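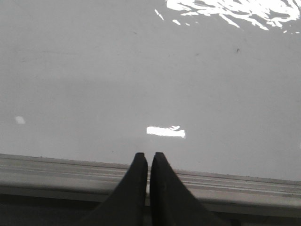
Glossy gray surface with faint smudges and streaks under bright light.

Care of Shared Work Surfaces

Members of the Shetty building are reminded that the revised surface care schedule takes effect in February. It applies to all 52 work surfaces in the building, including those in the Bedatik room on the second floor.

Light gray finishes with a high gloss show smudges and wiping streaks far more readily than matte ones, particularly where overhead light is reflected. Surfaces of this type are to be wiped at the end of each session with a soft, lint-free cloth, lightly dampened with clean water, and then dried with a second cloth. Small specks of debris should be lifted off before wiping – dragging them across the finish may leave fine scratches.

Abrasive pads and scouring powders are not permitted on any surface. Fresh cloths are kept in cabinet 3, and used cloths should be placed in the bin beside it.

Marks that remain after two cleanings should be reported to the Skitska facilities desk at extension 678.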